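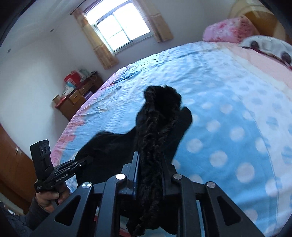
Lavham's odd socks get a drawer of their own

October 10, 2022

The town of Lavham has opened a lost-property counter for single socks, and after two weeks of business it is already short of shelf space.

The counter sits at the back of the Skurier laundromat on the main street, between the change machine and a dryer that has been out of order since June. Anyone who finds a stray sock in a washer can drop it in the tray. Anyone missing one can come in, describe it and, with a bit of luck, go home with a pair.

So far 942 socks have been handed in. The number claimed stands at 15, and one of those was brought back the next morning by a customer who had taken a better look at it in daylight.

Black is the problem. The laundromat sorts by color, and the black drawer holds 313 socks that differ from each other mainly in the opinion of their owners. Ribbed, fluffy, ankle, knee, thick, thin and formerly thick all go in together. Customers are asked to bring the surviving sock with them, a rule brought in after a long discussion at the counter over what counts as charcoal.

Patterned socks do better, at least on paper. The drawer marked "Holiday" is full, though it seems people who lose a sock with a reindeer on it are in no great rush to get it back.

The idea came from the Vidal Street residents' group, which had asked the town for a bench. The bench is still being looked into. The socks were approved in one meeting, with a budget that covers the drawers, the labels and a bell for the counter. The bell went missing in the first week, and a notice asking for its return is taped up where it used to be.

Gloves are not accepted for now. The group says it had to draw a line somewhere, and a glove at least comes with a left and a right, a complication the drawers were not built for. A trial is planned for the winter if space can be found. Baby socks are taken but kept in a jar.

Not everyone in town is won over. The neighboring village of Trokonach, which has run a lost-umbrella stand outside its library for years, has pointed out in its newsletter that umbrellas are useful one at a time. Lavham has not replied in print.

Socks left unclaimed by the end of the year will be offered to the elementary school for puppets – the school has asked for no more than a boxful. The counter is open whenever the laundromat is, and socks must be washed before they are handed in.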